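I have been trying to get melon pan right since September, and I think I'm finally close enough to write about it without embarrassing myself.

If you haven't had one, it's a Japanese sweet bun with a soft, milky bread inside and a thin layer of cookie dough baked over the top. There's usually no melon in it at all. The name is mostly about the crosshatch on the crust, which looks a bit like the skin of a cantaloupe (if you squint, and if the baker has a steadier hand than I do). I ate my first one from a paper bag at a bakery in Surnton, standing on the sidewalk with crumbs all down my scarf, and went straight back in for another.

So, the bread part. I use a plain enriched dough: bread flour, milk, one egg, a little sugar, butter worked in at the end. My mistake for weeks was adding the butter too early because I was impatient, and the dough just slid around the bowl looking greasy. Knead first. Get it stretchy, then give it the butter in small bits, and yes, it will look ruined for a few minutes, and then it comes back together and it's gorgeous!

The cookie layer is where I really struggled. Softened butter creamed with sugar, then egg, then flour and a pinch of baking powder. Mine kept coming out either so soft it stuck to everything or so stiff it split when I draped it over the bun. What fixed it was the fridge. I roll the dough into a log, wrap it, and leave it for 30 minutes, then slice off rounds and flatten them between two sheets of parchment. If the kitchen is warm I put the flattened rounds back in for a bit too.

Then you lay a round over each ball of bread dough, tuck it down the sides (leave the bottom bare or the bun can't grow), roll the top in sugar, and score it. I use the blunt side of a butter knife. Press, don't slice. My early ones were scored so lightly that the lines vanished in the oven, and I had a tray of perfectly nice sugar cookies with bread underneath and no pattern whatsoever.

I've also stopped chasing a pale crust. A lot of recipes want it barely colored, almost cream, and I did that for a while, but I like mine golden-orange and crackly, with the lines opened up a little.
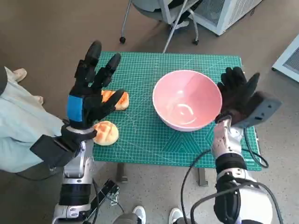
Latifa Benkirane thinks I let them go too dark, and that I should drop the oven temperature and leave them in longer so the crumb stays soft without the top getting so brown. She also told me to swap a spoonful of the flour in the cookie dough for almond flour, which I was ready to ignore, but I tried it and she's right about that one. It gives the crust a sandier bite. On the color we are still not speaking. (We are speaking. She's coming over for coffee.)

A couple of other things I've picked up, in no particular order. The second rise needs to be somewhere only mildly warm, because if it's too cozy the butter in the topping starts melting before you've even turned the oven on. I did that twice. A big mixing bowl is worth having even for a small batch, especially if you knead in it like I do when I can't face scrubbing the counter. And they are best the day they're baked. The top goes soft overnight, though a few minutes in a low oven brings most of the crunch back — the microwave does not, please don't.

The batch I make now gives me 8 buns, which sounds like plenty until people find out. You can freeze them too, wrapped well, and I keep mine for up to three weeks, in theory. In practice they've never lasted that long in my freezer.

Next I want to try a cocoa version of the topping, and maybe one with orange zest in the bread. Siham Awad has been pushing for matcha and I've bought the matcha, so I guess that's happening first. If you've got a cookie dough that behaves in a hot kitchen, leave it in the comments, I'll take all the help I can get before summer.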